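Pilby Site Log Set-Up Guide
Section 4: Opening Your First Fit-Out Project

You've installed the app and signed in, so now comes the fun part! This section takes you from an empty account to a live office fit-out project with floors, rooms, trades and a punch list. Set aside a quiet half hour, keep your floor plans handy, and try not to skip ahead to 4.4 (we know it's tempting).

The screens follow the Drernau Building sample project, a two-floor office renovation that comes loaded in every new account. Poke around in it as much as you like. You can't break it, and you can reset it from the Help menu.

4.1 Before you start

Have these ready:

- The latest issued floor plans, one PDF per floor
- Your room schedule as a spreadsheet
- Email addresses for the lead person from each trade
- The substantial completion date in your contract

Note: Plans must be 300 dpi or better. Lower resolutions will upload, but room tags get fuzzy when you zoom in on a phone, and you'll want to zoom in a lot!

4.2 Create the project

1. From the home screen, tap New Project and choose Interior Fit-Out. The other two types, Core and Shell and Site Work, use a different set of checklists.

2. Type the project name the way it appears on the contract. It prints on every report, transmittal and closeout binder from here on.

3. Enter the contract completion date. Pilby builds the countdown bar from this, and it's a wonderful thing to have up on the trailer wall during the Monday meeting.

4. Choose a cover picture. Any JPG or PNG will do, and you can swap it at any time under Project Settings. 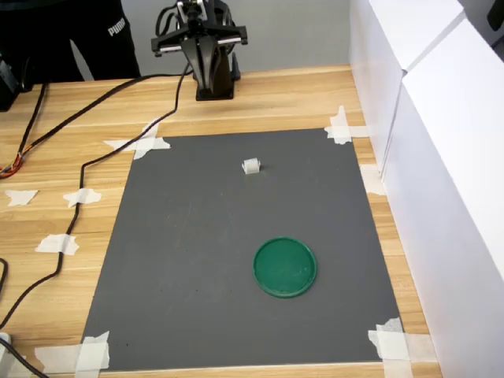
5. Tap Save. The project now shows up on your home screen with a gray dot beside it, meaning it's a draft and only you can see it.

Caution: Don't change the project type after you save. The checklists are rebuilt from scratch and any items you've added by hand are gone for good.

4.3 Load the floor plans and rooms

1. Open Plans, tap Add Floor, and upload the PDFs one at a time, lowest floor first.

2. Set the scale. Tap one end of a dimension line on the plan, tap the other end, and type the length. Pick the longest dimension you can find; a small slip of the finger matters much less over a long corridor than across a closet.

3. Import the room schedule. The first column has to be the room number and the second the room name. Everything after that (finishes, ceiling heights, door hardware sets) comes in as extra fields, and you can rename them all.

4. Drag each room tag to its spot on the plan. If your PDF has live text, try Auto-Place first. It's so satisfying to watch the tags fly into position! Tags it couldn't match wait in a tray on the right.

5. Check the room total at the bottom of the tray against your schedule.

Note: A project can hold up to 400 rooms. For anything bigger, split it by floor or by phase and link the pieces under Portfolio.

4.4 Invite the trades

1. Open People and tap Invite. Enter the email address and pick a trade from the list.

2. Choose an access level. Viewer sees plans and reports. Crew can also answer punch items assigned to that trade. Lead can do all of that and reassign items inside the trade.

3. Tap Send. Invitations stay good for 5 days, and you can resend one with a long press on the person's name.

Caution: Give Owner access only to people who are allowed to close the project. An Owner can sign off every open item in one tap, and there is no undo.

4.5 Write a punch item

Do one practice item with your whole team in the same room. It takes a few minutes and it makes the first real walk-through so much smoother.

1. On the plan, press and hold the spot where the work is needed.

2. Say what's wrong in one short line. "Base loose at north wall" is great. "Fix base" will get you a phone call.

3. Pick the trade and a due date.

4. Tap the paper clip and attach a picture. It appears under the item in full width, and a thumbnail goes into the PDF report.

5. Tap Assign. The trade lead gets a message right away, and the item turns orange on the plan.

When the crew marks the item done, it turns blue and comes back to you for review. Approve it and it goes green. Send it back and it goes orange again with your comment attached, so the whole conversation stays in one place.

Short lines, one problem per item, a real due date: teams that pick up those habits early fly through closeout, and we love hearing about it.

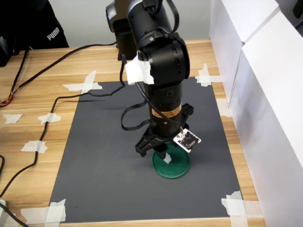
Myroslav Stelmakh: We set ours up by room first and by trade second, and I'd tell any new team to do the same. On the Suvgate offices the painters could stand in a doorway, open that one room, and see everything left to do in it. One thing I'd add to 4.5 is to agree on compass directions before the first walk. We had two people with two different ideas of "north wall" and the electrician patched the wrong one!

4.6 Go live

1. Open Project Settings and tap Publish. The gray dot turns green and everyone you invited can see the project.

2. Delete your practice items, or move them to the sample project if you'd like to keep them for training.

3. Turn on the Friday summary. It goes out at 3 p.m. local time and lists open items by trade.

Next: Section 5, Running a Walk-Through Offline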